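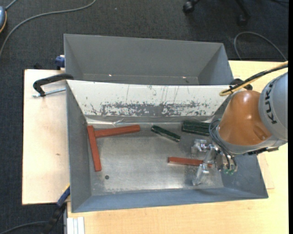 Issue 441 · Page 6

Workshop Tips: Offcuts and Short Bars

Short bars end up in a corner or under the bench unless they have a home. An open metal bin works well. It takes knocks, it wipes clean, and you can see what you have without digging. Two bins, one behind the other, will fit on most tables and leave room in front to work.

Keep to one layer if you can. Once bars are stacked three deep, the short ones vanish and you end up cutting new stock you didn't need. When the floor of the bin is covered, sort it or start a second bin.

Color helps. Paint or tape each size its own color – red for one, dark green for another – and write the key on a card by the table. Worn edges can be touched up when you have the brush out for something else.

Scuffs on the bottom of a metal bin do no harm. Burrs do. Run a file along the rim once a year and wear gloves.

Anything under 10 inches goes in the scrap pail at our Brallitley shop. Pick your own cutoff and stick to it. We empty the pail every Friday.

A scrap of carpet under the table saves dropped pieces from dents. Vacuum it often, as metal chips work down into the pile.

Next issue: hanging clamps on a sloped wall.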